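**Sturkanar mayor vs. the podium, and the internet's had its say**

Quick one this week, I'm typing on the train.

So you've probably seen the clip by now. Mayor Kaj Hafþórsson posted it himself on Tuesday night, which makes it worse. He'd gone after councilwoman Anežka Krajčí for reading her budget speech off cards. "Some of us know our own numbers," he wrote. Attached video of himself, no notes, giving the opening remarks at the Predosberg bridge ribbon cutting.

Problem: in the video he gets the cost of the bridge wrong. Twice. Two different wrong numbers. And then he thanks the people of Losar. The bridge doesn't go to Losar. It has never gone to Losar.

Replies came in fast. A few favorites:

- "Cards are 3 dollars a pack, sir"
- "Losar here, thanks for the bridge, where is it"
- "My kid did better at the spelling bee and she cried the whole time"
- a photo of an index card with just PREDOSBERG written on it, 200 likes in the first hour

Krajčí didn't say much, which was smart. She reposted the clip with one word, "Noted." Then a picture of her cards. Somebody is already selling a "Noted." mug and I'd bet money she buys one.

The mayor's office put out a statement Wednesday morning saying he "spoke from the heart." By lunch there was a second statement with the correct cost in it. The original post is still up as I write this, give him that much. He did turn off replies, but folks just moved over to his previous post, a birthday message to his dog Danko. Danko has done nothing wrong. Danko is getting alot of support.

What's getting lost a bit is the budget speech itself. Krajčí wants to cut the events line by 50 thousand and put it into the late bus. Hafþórsson says the late bus carries nobody after ten. She says it doesn't run after ten, so sure. That exchange happened in the actual chamber, in front of maybe a dozen people, and was funnier then anything online. 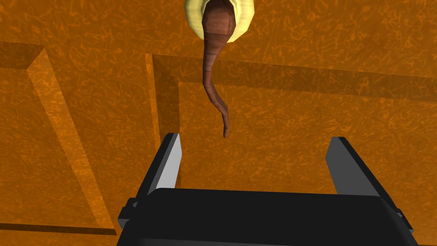

Vote on the bus money got pushed to October. Both of them say they have the votes. One of them can't count, we'll find out which.

Reader mail: thanks to everyone who wrote in on the parking meter story, still going through it. If you asked for a copy of the fee schedule, it's coming, the scanner and I are in a fight. And yes I spelled Hafþórsson wrong last issue. Sorry, Kaj.

Next issue after the 11th August work session. Send tips, reply to this email, it goes right to me.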